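Can a machine clear a table yet? My answer is: almost, and the almost is expensive.

I kept the books for a canteen in Flanska where we served 300 lunches on a Friday. After each one, a hand had to take the spoon.

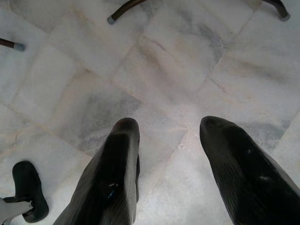
People who sell automation like to speak about speed. I would ask first about the floor, where half of our small accidents finished. Between chair legs with rubber caps, on shiny marble tiles with gray clouds in them, a dropped fork is hard for my own eyes to find.

Then there is the table itself.

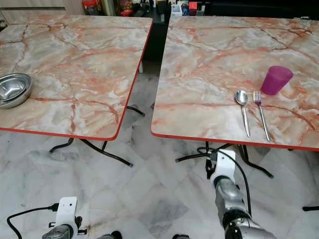

A dishwasher needs no judgment, and this is why it came to us so early. Clearing needs a lot. A spoon and a fork lie side by side near a red edge, the cup just beyond them is translucent, and the orange veins of the tabletop run everywhere.

I do not laugh at slow machines. I was slow too in my first April.
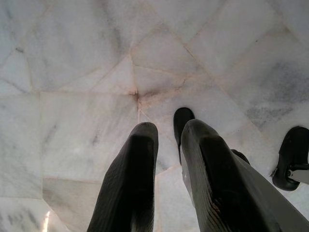

Two fingers over the marble, holding nothing.

My old employer, Erkden, would ask only what it costs. I ask who washes the machine.
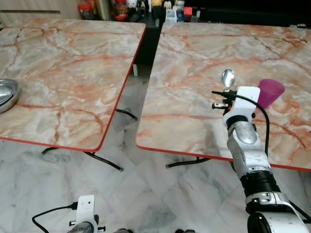

Opinion / Cemalia Hopkin

For now I would give a robot the spoons and the cups, and keep a person for the 13 other things that happen in a lunch hour.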